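Baumwolle und Leinen vor dem ersten Zuschnitt waschen, und zwar mit dem Programm, das später auch für das fertige Stück vorgesehen ist. Wer mit 60 Grad waschen will, schrumpft mit 60 Grad vor. Schnittkanten vorher mit Zickzackstich versäubern, sonst franst das Gewebe in der Trommel aus.

## Dunkle Stoffe

Dunkelblaue und schwarze Ware getrennt waschen, auf links gedreht, mit flüssigem Colorwaschmittel. Pulver hinterlässt bei kurzen Programmen gelegentlich helle Rückstände in den Falten. Farbechtheit prüfen: ein weißes, feuchtes Baumwolltuch kräftig über eine verdeckte Stelle reiben. Färbt es ab, sind weitere 2 Waschgänge ohne andere Textilien nötig.

Die Trommel nur etwa zur Hälfte füllen. Bei voller Beladung entstehen Knickfalten, in denen die Farbe ungleichmäßig abreibt. Schleudern mit höchstens 800 Umdrehungen.

## Bügeln

Leinen bügelt man leicht feucht, Baumwolle feucht oder mit Dampf. Mischgewebe nach der empfindlicheren Faser einstellen. Ein Bügeltuch verhindert Glanzstellen auf dunkler Ware; es genügt ein Stück alter Bettwäsche. Das Eisen im Fadenlauf führen, nicht diagonal, sonst verzieht sich die Bahn.

Hartnäckige Brüche mit verdünntem Essig (1 Teil auf 7 Teile Wasser) einsprühen, kurz einwirken lassen und von links ausbügeln. Vorher an einer Ecke testen. Fatima Msimang empfiehlt für Brüche in schwerem Leinen ein zweites, feuchtes Tuch unter dem Stoff. Bei mir hat das funktioniert, dauert aber länger.

## Lagern

Lange Bahnen auf Papprollen wickeln, rechte Seite innen. Meine längste misst 177 cm und steht senkrecht im Schrank. Gefaltete Stücke zweimal im Jahr umlegen, damit die Brüche nicht immer an derselben Stelle sitzen; ich mache das im Oktober und im April. Vor dem Einlagern vollständig auskühlen lassen, Restfeuchte vom Dampfbügeln führt zu Stockflecken.

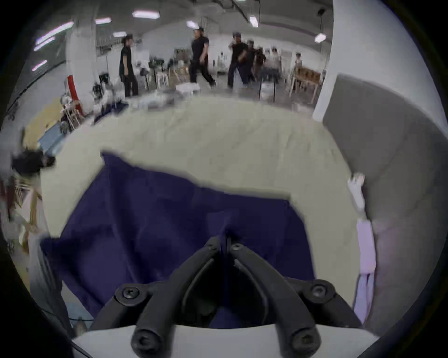
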